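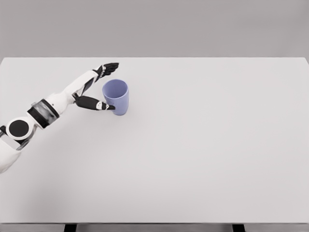
# Chapter 4: Collecting Demonstrations

A learning system can only be as good as the examples it is given. Chapter 3 dealt with how a policy is trained once those examples exist. In this chapter we go back a step and look at how they are gathered, first in simulation and then on a real bench.

We begin with one cup on a bare table. The arm has to bring its open hand to the side of the cup, close the fingers and thumb, and lift. A person does this without thought, but the recording has to capture every joint angle along the way, including those of the fingers, together with the position of the cup at each time step.

One complete recording, from the starting pose to the end of the task, is called an **episode**. A set of episodes of the same task is a **demonstration set**. The set used in this chapter is called Peserley. It holds 148 episodes of the cup task, all recorded in the Skevano simulator by an operator wearing a tracked glove. Of these, 14 are failures and are marked as such. Do not delete them, as they are needed in Section 4.3.

Simulation makes some parts of the work easy. The cup can be put back in an instant, and its exact position is always known. Other parts become harder. Contact between a fingertip and a smooth wall is only approximated, and an operator who cannot feel the cup tends to squeeze too much or stop too early. Essam Mahrous, who recorded the Peserley set, advises a short pause before the hand closes, so that the approach and the grasp can be separated afterwards.

Section 4.1 covers the recording format. Section 4.2 explains how to vary the starting position of the cup, and why a set recorded from a single position is of little use. Section 4.3 deals with labelling and checking. Section 4.4 repeats the task on the Brokden bench with a real arm.

**Before you start**

You will need the simulator installed as described in Appendix B, and the joint notation from Section 2.3.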